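Hando Pad Kit for Hand-Held Grippers

The Hando pad kit replaces the soft tips on two-finger hand-held grippers of the type used for household demonstration work. Each kit contains foam pads, adhesive sheets and a small scraper. Pads come in blue or dark navy. The foam is the same in both colors and they can be mixed on one tool.

Pads wear faster than anything else on the tool. The foam takes a set along the leading edge, then starts to lift at the corner, and from that point small objects slip out sideways. We suggest checking both fingers before each shift and changing pads in any case after 2000 grasps. Change the two together if you can. A new pad facing a flat one will close off center, and the recorded finger opening will be slightly wrong.

Drawers are hard on pads. The tips drag on the drawer bottom and catch the front edge on the way out, and small light items call for a low approach with the fingers nearly flat to the wood.
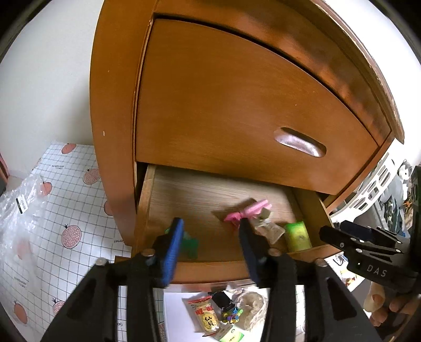 To change a pad, open the fingers fully and switch the tool off. Peel the old foam from the tip toward the linkage. Scrape off what is left of the adhesive, wipe the finger with alcohol and let it dry. Press the new pad down for a slow count of ten and leave the tool alone for about 200 minutes before use. Do not use superglue — it stiffens the foam and marks the finger.

While the pads are off, look at the rivets on the linkage arms. They should sit flush and turn without play. If one finger lags behind the other, send the tool in. Drilling out a rivet yourself ends the warranty.

After every pad change, run the open and close check with the fingers empty, then again on the 82 mm gauge block (sold separately). If the two readings have drifted, redo the zero before collecting anything.

Kits are packed at our Lurnlow shop. Order code 790 covers both colors. The older Honetti tips have a narrower finger and need the trimmed pad, so please say which tool you have when ordering. Repairs and rivet work are handled by Hnat Tkachuk at the same address.

Page updated 25 July 2024

Contact | Shipping and returns | © Hando, Lurnlow | Back to top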